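# Household chore automation

**Household chore automation** is the use of machines to do domestic work such as laundry, wiping, tidying and washing up. Single-purpose appliances have done part of this work for a long time. The open question is whether one general machine can do the steps between them: picking up a cloth, opening a door, carrying a basket to the next room.

## Present state

Laundry is the chore most often studied. Washing itself is solved, but loading, sorting and folding are not. Cloth has no fixed shape, and a machine that grasps one sock well may fail with the next. In the Dernstead trials, a two-armed machine called Cluris was given 376 loading tasks and finished 271 of them without help. Most failures came from items left behind in the drum or dropped before the door.

## Learning from people

Many groups now teach by demonstration. A person does the chore while holding grippers similar to those of the machine, and the movements are recorded.
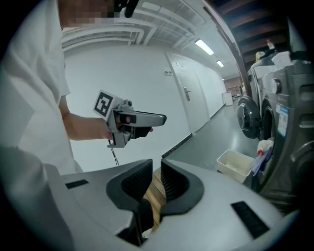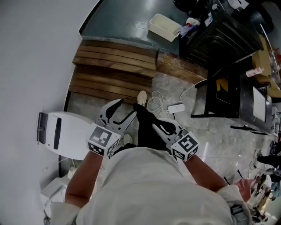
The method is cheaper than driving a robot from a distance, and a new worker can learn it in one morning. Its weakness is that people correct small mistakes without thinking, and the machine must learn these corrections too. Lena Jakubowski, in her survey of 13 home systems, found that only four could recover a dropped garment -- and none could do so when it fell behind an appliance.

## Shop-floor use

Results are better in places where objects stay the same. At the Arkau laundry works, machines move folded towels between belts, while people still do the sorting. The Bautista arm, first sold for packing, is used there for stacking trays.

## See also

- Service robot
- Learning from demonstration
- Cloth handling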